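Chapter 6
Keeping Records in a Small Lending Library

Before you start
Read the case notes on Brokbridge at the back of chapter 3. You wont need the tables, just the story.

What this chapter covers
Who has the book. When it's due. What happens when it's not back. Sounds simple. Most small libraries get the first one right and lose track of the other two by the end of the first year.

A lending record is a promise written down by both sides. The reader agrees to bring the book back, the library agrees to know where it is. Every system in this chapter — card, ledger, spreadsheet — does that same job. They differ in how fast you can find an answer and how badly things go when somebody skips a step.

Most of the day's work happens at a desk or table. Lookups, renewals, holds, the odd phone call about a lost card. Keep the work spot clear enough to set down a stack of returns.

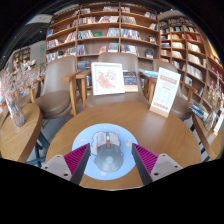 6.1 The card and pocket

Oldest method still in use. A card sits in a pocket inside the back cover. Reader signs the card, you stamp the date, card goes in a tray by due date. Book goes home.

Strengths: cheap, works in a power cut, anyone can learn it in a morning. Weakness: the tray only answers one question. It tells you what is due on a given day. Ask it what one reader has out and you'll be flipping cards until lunch.

The Brokbridge reading room ran on cards for years and did fine with it. Trouble came when they opened a second room at Clostton and readers began returning books to the wrong one. Card in one tray, book on the other shelf. Overdue letters went out for books that were already home.

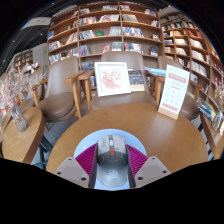
The fix was a transfer slip, filled in at whichever room took the book and sent over with the next delivery. Dull, but it cut the wrong letters down to almost none. Note what they did not do: buy anything. A broken routine usually needs a better routine first.

6.2 The ledger

One line per loan. Date out, reader number, title, date due, date in. Leave the last column blank until the book is in your hand. Not on the cart, not "she said she dropped it off". In your hand.

Rothe, a one-room library with a 3 week loan, kept its ledger by reader instead of by date. Each reader got a page. Good for regulars, poor for finding overdues, so a seperate due list had to be copied out each Monday.

6.3 Moving to a spreadsheet

Same columns, more sorting. Type the reader number the same way every time. Zesano allowed both "9" and "009" for one reader and ended up with two borrowing histories for the same person. Pick a format, write it at the top of the sheet, lock that row. 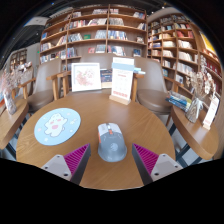

Text by the Zesano Library Skills Group
Revised 30 June 2018

Key terms for this chapter: loan period, renewal, hold, transfer slip, overdue notice. Definitions are given where each term first gets used in full, mostly in 6.4 and after.

Try this first. Take any 6 books off a shelf and lend them on paper to 2 made-up readers, using the card method. Now do it over with a ledger. Write down how long it takes to answer "what does reader 2 have out?" each way. Bring your times to class, we use them in section 6.4.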